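How I Compare Two Hand-Held Grippers With a Pump Bottle

I keep getting asked how I pick between gripper tips before a long recording run, so I finally wrote it down. You need two hand-held grippers, a small spray or pump bottle, a white table and an afternoon. I used the Metness tips on one handle and the Grollden tips on the other, with the Sowa controller logging both. If you only own one set, borrow a second -- you really do learn more from a side-by-side.

Step 1. Check the cables before anything else

Plug both handles in, open and close each one a few times, and watch the width reading on the controller. Mine drifted by 2 counts until I re-seated a plug. Zero them both with the fingers fully closed. Then do the strap up snug, because a loose handle feels exactly like a bad fingertip and you'll blame the wrong part (I sure did, back in March).

Step 2. Hold with one, press with the other

Put water in the bottle and grip it low with the first gripper, upright, pads straight up and down. Bring the second one in from above with its fingers closed and set the narrow tip right on the pump head. Push slowly! You want the force going straight down through the bottle. If you come in at a slant, the bottle starts to tip inside the pads and your reading means nothing.
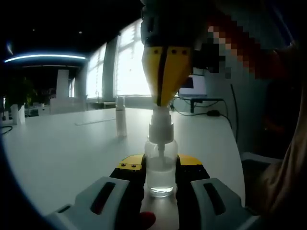 Trundby left a comment on my draft saying that pressing is the easy half, and that I should score the holding hand separately or a strong pusher will hide a weak grip. Fair point, and I've done it that way ever since. I keep two columns now, one for slips at the pads and one for misses at the pump.

Step 3. Repeat until you're bored

I do up to 200 presses per set of tips. It sounds like a lot, but the first few dozen are mostly you getting used to the handle. Swap hands halfway through. Save each run under its own name -- my last full log came to 2492 lines and I was very glad I'd labeled it.

Step 4. Try it low and flat

Next, turn the pressing gripper sideways and run it just above the tabletop, tip pointing across toward the other gripper. I like this one for checking the view from the finger camera. Go slow, stop with the tips a little way apart, and see whether you can still tell where both of them are.

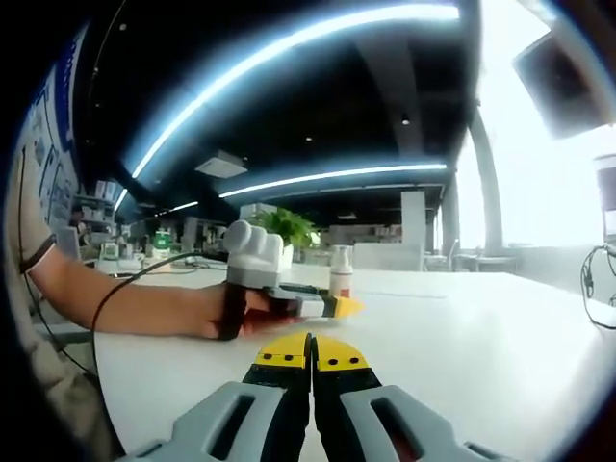 Do I need to zero the grippers again when I change the tips? Every time. Even two tips of the same model can close to a slightly different width, and the controller won't know you swapped them.

Step 5. Read the log

Sort by slips first, then by misses. My Grollden run had 219 logged events and most of them were tiny width changes I could ignore, so set a cutoff before you start counting. I ended up keeping the Metness tips for pressing and the Grollden ones for holding, mostly on feel. If your scores come out close, run the low pass again with a heavier bottle and go with whichever set your wrist minds less.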